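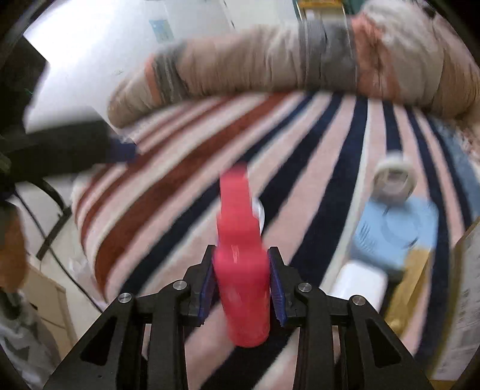 One of the feedback slips from last session said that the bed is the only clear surface in the house, so where else is anybody supposed to sort things? Fair question. It gets most of tonight's time, ahead of the folding exercise.

Home | Courses | Handouts | Timetable | Contact

DURNBRIDGE EVENING COURSES
Keeping House, Session 4: The Bed as a Sorting Table
Thursday, April 26, 2018

1. The claim

You will have met the "bed first" rule in the Kurnus reader, pages 12 to 15. Tip out the box or the drawer onto the bed, sort what you find, and the need to sleep will force you to finish by night. The Mujić booklet says much the same with nicer drawings.

I don't buy it, or not all of it. The need to sleep forces you to clear the bed. Clearing and sorting are different jobs, and at eleven at night the fastest way to do the first is to push everything back into the box it came out of.

2. The evidence, such as it is

Kurnus reports on 43 households who tried the rule. Almost all of them "completed" it. Look at how that word is defined in the back of the reader: the bed was empty by bedtime. No one went back a week later to see where the things were. Until someone does, treat the result as a count of people who went to bed.

3. What a bed is bad at

Soft surfaces tilt. A bottle stood on a sheet leans or rolls, so check the cap before it goes down. Small things slide into folds and under the pillows, and you find them with your foot.

Pattern is a second problem, and the books skip it. On wide stripes of navy, pink and rust red, a plain red bottle is easy enough to find — a small dark item on the navy is not. A plain pale sheet spread over the top helps more than any of the trays Mulel sells for the purpose.

Third, the bedding itself. If the comforter stays on the bed you are sorting on half a bed. Either take it off and put it on a chair, or accept the smaller area and bring in less.

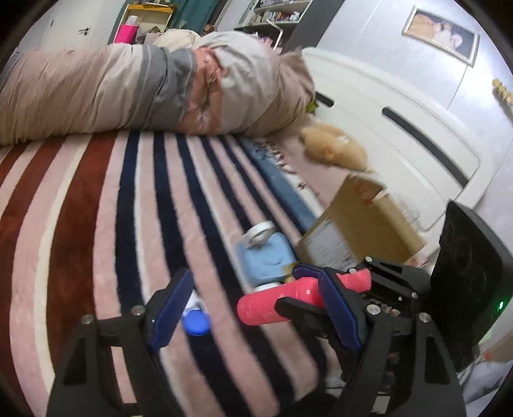 Fig. 2. Comforter bunched along the far side; open box and light-blue container on the near side, by the headboard.

4. What we will do instead

Keep the cardboard box on the floor, open, and take out a handful at a time. Put each item in one of these places:

- stays in this room
- goes to another room (carry it there before the next handful)
- leaves the house

There is no "decide later" pile. I know the Mujić booklet allows one. Mine lasted from September until spring.

Soft toys count as items. They are usually left against the headboard as if they were part of the bed, and then they get sorted last or never.

5. For next time

Try one box by each method, bed and floor. Write down how long it took, and then look again after a week and note what has moved. Bring the notes even if they prove me wrong. Read Kurnus, chapter 3, and mark any sentence that gives a result without saying how it was checked.

Related handouts
Session 2: Drawers, and what dividers don't fix
Session 3: Cardboard boxes, keep or flatten
Session 5: Comforters and where to store them
Reading list: Kurnus, Mujić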